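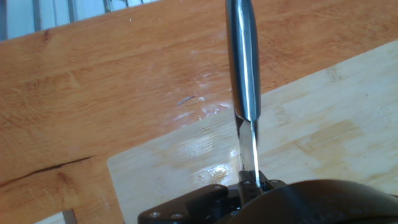
My sister said no, absolutely not, we were not selling the house to the Bronetti people, and she said it with her coat still on. Snow on the shoulders of it. She hadn't even put her bag down.

I said nobody's selling anything. I said come in, you're letting the heat out.

Which was a lie, the first part. The letter was in the bread box. It had been in the bread box for a week, under the heel of a loaf neither of us would eat, and it said 669 dollars an acre and it said please respond by the end of November.

She came in. She sat in Mom's chair and then got up out of Mom's chair and sat in the other one.

Long drive? I said.

328 miles, she said. Same as always. They moved the exit at Plevisholm. I missed it and had to go all the way to the Kubiak place and turn around in their yard. Dog came out. Same dog, I swear.

Can't be the same dog.

It looked at me like the same dog.

I put the water on. Wind getting in around the window over the sink, the way it does, the curtain breathing in and out. Dad stuffed that gap with newspaper every winter and pulled it out every spring and then complained about it all summer. There was still some in there. A corner of the Stomelside paper, gone yellow, something about hay prices.

She was looking at the cieling. The stain.

It's bigger, she said.

It's the same.

It used to be a rabbit. Now it's, I don't know. A rabbit that ate something.

I laughed. I didn't want to. I had practised being firm all week, out loud, in the barn, to nobody, I had a whole speach with the furnace in it and the taxes and the well. 900 for the pump alone. And then she says the thing about the rabbit.
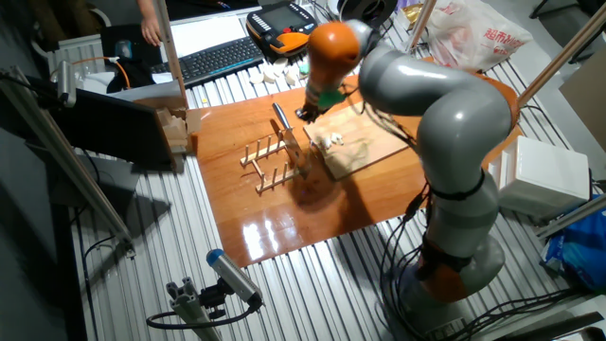

Supper was eggs, that's all there was. Eggs and the last of the ham. She set out the plates without asking where they were and I stood there watching her not ask. Blue ones for us, the chipped one for the spoons. We ate fast, like when we were kids and there was somewhere to be. After, I washed and she dried, except she doesn't dry, she never has, she just takes things out of your hand and stands them up in the rack. The big knife too, blade down between the wooden pegs. Mom hated that. Mom said it would ruin the tip. Neither of us said so.

So how much, she said.

How much what.

The letter. You've got your hand on the bread box. You've had your hand on it since I got here.

I looked and there it was, my hand.

I told her. She didn't say anything for a while. Water going down the drain, that long sucking noise at the end of it.

That's not even good, she said.

No.

Ask for 800.

I turned around. She was folding the towel in half, and then in half again, small as it would go, not looking at me.

You said absolutely not.

I said it when I came in, she said. I was cold.

Then she went and stood by the window and pulled on the corner of the newspaper, just a little, to see if it would come. It didn't. It tore. She had a strip of it as long as her finger and she read it, both sides, and put it in her pocket.

Is my bed made up? she said.

It's made up.

The wool one?

The wool one, yes. Both of them, it's going to drop tonight.

She went up. I heard her skip the fourth stair, the loud one, though there was nobody left up there to wake. I got the letter out and moved the bread off it. Sat down with a pen. Dear Sirs, I wrote, and then the furnace kicked on and I sat there listening to it.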